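Two arms, one bench: getting the simulation to match the workshop

I have been building a pair of robot arms in a corner of the Fliswood shared workshop since June, and most of the past month has gone on the simulated version.

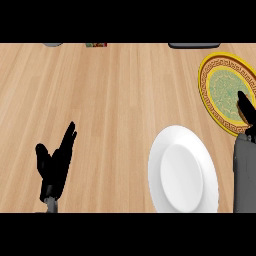 Where the build had got to

The last post ended with both arms bolted to the bench and only the left one moving under its own power. The right one had a shoulder bearing that clicked. I took it apart twice, found nothing, put it back together with a thin washer behind the inner race and the click went away. I still don't know what it was. If it comes back I will replace the bearing and stop being clever about it.

The arms are the Udetard pattern, which is a set of drawings and a parts list passed around among people who like this sort of thing. You print the covers, buy the motors and cut the brackets yourself. I have changed the elbow bracket from the drawings because the original needs a bend I can't do neatly in the workshop vice. Mine is two flat pieces with a spacer between them. It weighs a bit more and it is uglier, but I can make one in an evening.

Wiring took longer than the metalwork. I ran everything down the outside of the arm at first, caught a cable on the bench edge within the hour and pulled a connector clean off its board. Everything now goes inside the forearm with a loop of slack at the elbow. If you are building one of these, do the loop before you close the covers. I had to open mine up again.

Why a simulation at all

I put this off for a long time. I like making things and I don't much like sitting at a screen in a workshop, especially when the pillar drill is free for once. But the hands are slow to repair. A finger on the real hand has a tendon line running through it, and when that snaps it is a whole evening with tweezers and a bright lamp. I broke two in one week by driving the left hand into the bench at a speed I had typed in wrong.

The software I am using for the simulation is called Fakolier. It is free, the manual is patchy and the forum is helpful if you are patient. You give it the arm as a tree of parts with weights and joint limits, you give it a table and some objects, and then you send it the same commands you would send to the real thing. If I put a zero too many in the speed box now, the only cost is pressing reset.

Setting up the table

I started with the table because it seemed the easy bit. It has a light wood surface in long narrow planks, which is a good deal smarter than the real bench. The real one has paint on it, a burn from somebody's soldering iron and a row of drill holes along the front. None of that matters to the physics. The height does matter, and I got it wrong. I had measured from the floor to the top of the bench and forgotten that the arms stand on a base plate. Everything in the simulation was 9 mm too low and the hands kept stopping short of the table. It took me two evenings to find, mostly because I was sure the fault was in the arm model.

The plates were next. I wanted something flat and awkward, and a plate is both. A block you can more or less shut the fingers on and hope. With a plate you have to come in at the rim, get something underneath it or push it to where you can. There is a plain white one and a patterned one with a Greek key border, which came in a free pack of household models. I left the pattern on. It is useful to have one plate that is all one colour and one that isn't, as later on I want a camera to find them.

The hands sit black against the light wood, and that has turned out handy as well. When I was using a dark table I could hardly tell what the fingers were doing.

Getting the hands to behave

The arms were fine almost from the start. The hands were not. Each one has a lot of small joints close together, and small joints with small weights are what these programs find hard. On the first run the left hand shook itself to pieces. The fingers vibrated, then spun, then left the table altogether at great speed. I watched it three or four times because it was funny, and then had to fix it.

There were three faults and I will list them in the order I found them, in case someone is searching for the same problem.

The first was the finger weights. I had entered them in grams and the program wanted kilograms. I would have expected this to make things slow and heavy, and with some of the joints it did. The ones I had happened to enter correctly were attached to the ones I hadn't, and that was what tore it apart.

The second was the time step. The default is fine for the arms and too coarse for the fingers. I set it to 500 steps a second and the shaking stopped. It also made the old workshop computer run at well under real speed, so I now start a run and go and do something else.

The third was that two parts of the palm overlapped slightly in the model. On the real hand they are one piece. In the simulation they were two solid things in the same place, pushing each other apart for ever. I told the program to ignore contact between them and it has been calm since.

After that I spent an evening on friction. The finger pads on the real hands are cut from a rubber sheet and they grip well when clean. I don't have a proper way to measure it. What I did was put a plate on the sheet, tilt the sheet until the plate slid and work it out from the angle. I did that 10 times and took the middle value. It is rough but much better than the number I had made up.

What the right arm is being asked to do

The job I have set is a small one. The right arm reaches over the table to the patterned plate, brings the fingers down at the rim and moves the plate towards the middle. The left hand stays raised and open, out of the way. Once that is reliable the left hand will come in and take the other side, and the two of them can lift.

Picking the approach angle has been the fiddly part. Too steep and the fingertips press the rim into the table and the plate doesn't move at all. Too shallow and the forearm housing gets close to whatever is in front of it. I have the white plate near the right forearm on purpose, as the real bench will never be clear and I would like to know early if the elbow swings out too far. There are a few other bits at the far edge too. They do nothing at present. They came with the table setup and I will use them later for reaching tests.

I keep a count of attempts because the program does it for me. It stood at 2723 when I wrote this, and the great majority of those were run overnight with small changes to the starting position. I don't look at each one. I look at the final position of the plate and at anything where the forces went silly, and then play those back slowly.

Back to the metal

The test that matters is whether any of it carries over, and so far I have only tried the arm movement without a plate. I ran the reach on the real right arm at quarter speed with one hand on the stop button. It went where it was meant to and stopped a little high. I can live with high. The wrist wobbles at the end of the movement, which the simulated one doesn't, and I think that is play in my home-made elbow bracket. I will try a tighter spacer first and a proper bent bracket if that fails.

I have bought a stack of cheap plates from the charity shop for the real thing. There is also a rubber mat to go on the floor round the bench, after a polite request.

Parts and odds and ends

A few people asked after the last post where things came from. The motors and the boards are from Ó Riain, who will sell you one at a time and answer emails. Delivery was slow in June and has been quick since. The screws are from the workshop bins, so I have no idea. The covers are printed on the workshop's older machine in plain grey, no sanding, and I have left the seams as they are.

The tendon line is ordinary braided fishing line. I tried the thicker stuff and it lasts longer, but it needs a wider channel through the finger and I would have to reprint the lot. I might do that over the winter. For now there is a spare reel in my drawer, and the tweezers are on a string tied to the bench because they kept walking off.

The elbow bracket drawing isn't ready to share. The holes are in the wrong place by a small amount on one side and I have been opening them out with a round file each time. I will correct the drawing, cut one more from it to check, and put it up with the next post.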